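Manríquez Household Studies
Call for participants: everyday tableware and table-setting study
Reference: 349
Posted: 10/6/25

Manríquez Household Studies invites applications from adults who wish to take part in a study of how ordinary tableware is handled, moved and put away. The study concerns bowls, dishes and small items of the kind kept in most kitchens. No professional experience of catering or housekeeping is required.

Purpose of the study

The study will record how people pick up, tilt, turn and set down light bowls on a plain tabletop, and how they judge the space between one object and the next. Particular attention is given to shallow bowls, which are often lifted by the rim, and to see-through materials, where the edge can be harder to judge by eye. The findings will be used in a guide to table layout and storage in small homes.

Who may apply

Applicants must be aged 18 or over and able to follow spoken instructions in English. Both left-handed and right-handed persons are welcome. We would especially like to hear from people who regularly set or clear a table for others, whether at home, in a school or in a care setting. Persons who have a current injury to the hand or wrist should wait until they have recovered before applying.

Applicants who took part in the earlier Handero cutlery study may apply again, provided that their last session was before April.

What is involved

There are 33 places. Each participant will attend two sessions on separate days. The first session consists of single-object tasks: lifting a bowl, tilting it as if to empty it, and returning it to the table. The second consists of simple arrangements, in which objects are placed, moved apart and cleared away. Participants work at a white table and may stand or sit, as they prefer. A short written questionnaire follows each session.

Rings, bracelets and watches should be removed before handling the tableware. Sleeves should be worn short or rolled to the elbow. Purell hand sanitiser is available at the entrance to the room, and hands must be fully dry before a task begins. Any breakage in the course of a task is the responsibility of the study and will not be charged to the participant.

Payment and expenses

Participants who complete both sessions will receive a fixed payment, the amount of which is stated in the consent form. Local travel is refunded on production of a ticket or receipt. Those who withdraw after the first session will be paid for that session only.

How to apply

Applications should be made in writing to Iraís Cortés, Participant Enrolment, Manríquez Household Studies, Room 11, Prarkska House. Please quote the reference number and give your name, preferred hand, a daytime telephone number and the times at which you are generally free. Applications sent without a telephone number cannot be processed.

Successful applicants will receive an information sheet and a consent form, both of which must be read before the first session. The signed form should be brought on the day. Participants may withdraw at any time without giving a reason.

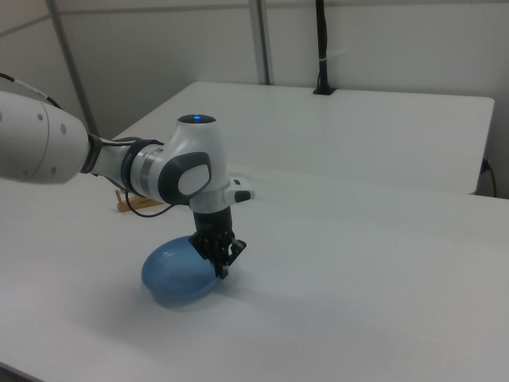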